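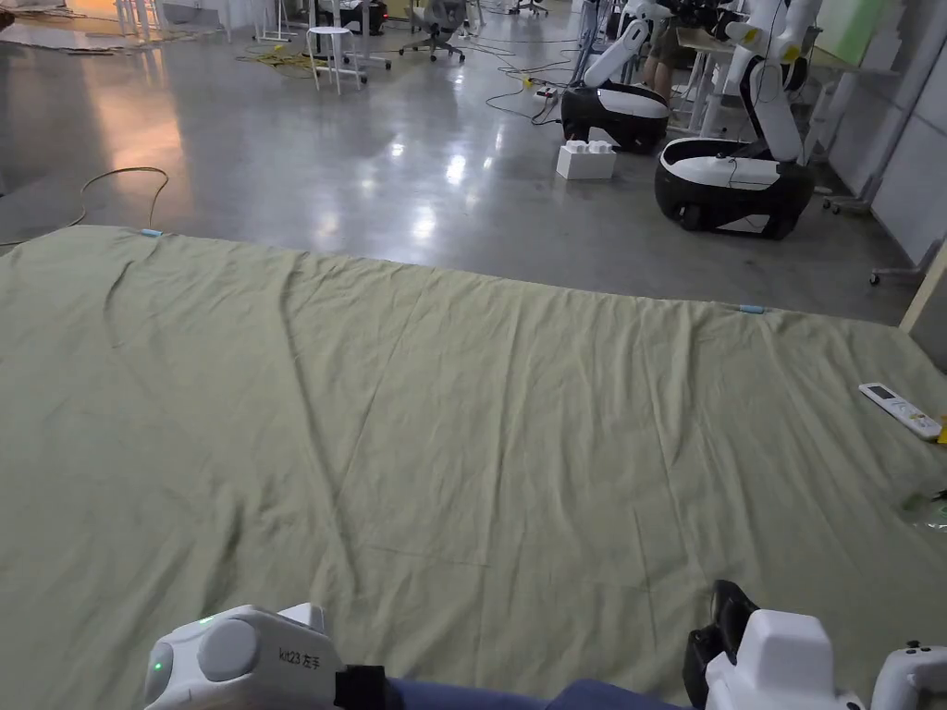
Meenakshi Kanaujia wrote in after the last issue to ask why her flat sheets no longer reach the floor-side tuck they had when new, and whether a cold wash would have prevented it. She measured one at 132 inches in length before its first wash and two inches shorter after the third. A cold wash would have delayed most of that loss and prevented little of it.

Woven cotton is held under tension in the loom and again in finishing. The lengthwise yarns are stretched, and the cloth is dried in that state. Water lets the fibers swell and the yarns return to a shorter, more crimped path. This is relaxation shrinkage, and nearly all of it takes place in the first three to five launderings. Temperature changes the rate more than the final figure. Tumbling adds to it, mainly in the last ten minutes of the cycle, when the cloth is close to dry and the drum is still hot.

Mills deal with this by compressive preshrinking. The fabric is damped, fed onto a thick rubber belt and forced to shorten along with the belt as it recovers from a curve. A sheet treated this way should hold to within a small percentage of its labeled length. An untreated one can lose several times that. The label will not always state which was done. Arkitz prints a residual shrinkage figure on the insert; Negi and Brurnia print only a cut size, measured before hemming.

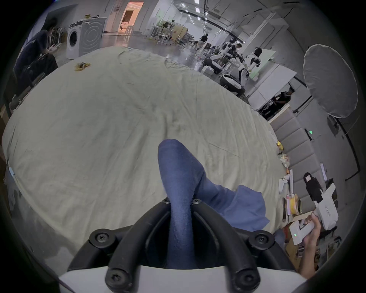
Width behaves differently. The crosswise yarns are usually under less tension in the loom, so a sheet that has lost two inches in length may lose half an inch or none across. Before buying replacements, measure the mattress depth including any topper, double it, add the mattress length, and then add the tuck allowance at both ends. Apply shrinkage to the total and not to the tuck alone, a mistake we made in our own chart last year. The corrected chart is sheet 2723 in the Nunomgate reference list.

To test a new sheet, mark two points 33 inches apart along the selvage with laundry-safe thread. Wash and dry as you normally would, lay the cloth flat without pulling it, and measure again after each of the first three cycles. Divide the loss by the original distance. Smooth wrinkles by hand only, as ironing before measuring stretches the length back temporarily.

Ashok Semwal is compiling readings for linen and cotton-linen blends, to be printed in the June issue. Include the fiber content, the weave if known, and the dryer setting used.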